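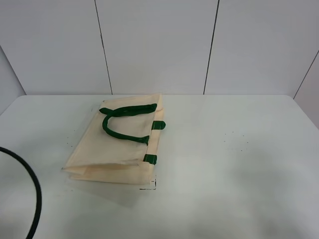
Sarnel Textile Care Labels, data card

Reading time: 3 min

Sarnel is a set of transcribed care labels from household textiles: bedding, towels, table linen, curtains, aprons and cloth bags. It was built to test software that turns label wording into washing and drying settings. The first release came out of the Amthorpe catalog, a paper register of label text kept by a laundry supply firm. Later entries were typed directly from the goods.

Contents

The set holds 700 records in one comma-separated file, labels.csv. Of these, 600 are meant for development and 200 of the 600 have been checked by a second reader. The rest are held out for testing. The split is fixed in the column named part and should not be reshuffled, as several labels from the same maker are near duplicates and were kept on the same side on purpose.

Columns

- id: record number, never reused
- item: type of textile, from a closed list of 16 terms
- fiber: fiber content as printed, including spelling errors
- wash: wash instruction as printed
- dry: drying instruction as printed
- iron: ironing instruction as printed
- norm: normalized form of the three instructions
- part: dev or test
- checked: yes or no

Empty cells mean that the label gave no instruction. A label that could not be read has the value illegible. Do not treat the two as equal. In the Amthorpe records the distinction was not always made, and an empty dry cell in that group may be either.

Normalization

The norm column is written by the Urquhart rules, a short grammar stored in rules.txt. Temperatures are given in Celsius. Where a label gives only Fahrenheit, the value is converted and rounded down to the nearest step used on washing machines. "Cool," "cold" and "lukewarm" are kept as separate codes. "Wash with like colors" is stored as a note and has no effect on the settings.

Items made of two materials get the milder instruction of the two when the label lists both. Trim, handles and linings count as a second material only if the label names them.

Known problems

Cotton is over-represented. Wool blankets appear only in the development part, so test scores say nothing about wool. Labels printed in more than one language were transcribed in English only. Hyphens in fiber names were dropped before the February update and kept after it; a match on the raw fiber column should ignore them.

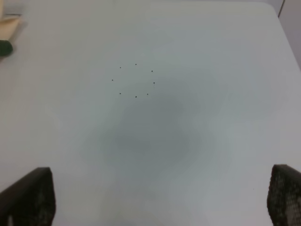

Loading

Read the file as UTF-8 with a header row. Quotes inside a field are doubled. The Akonico loader still expects the old column name care in place of norm and will stop with a missing field error. Rename the column or use version 2 of the loader.

Changes to the file are listed in CHANGES.txt. Report transcription errors by record number, with the full label text.

Shares: 4 | Comments: 2

Contact | © Sarnel | Back to top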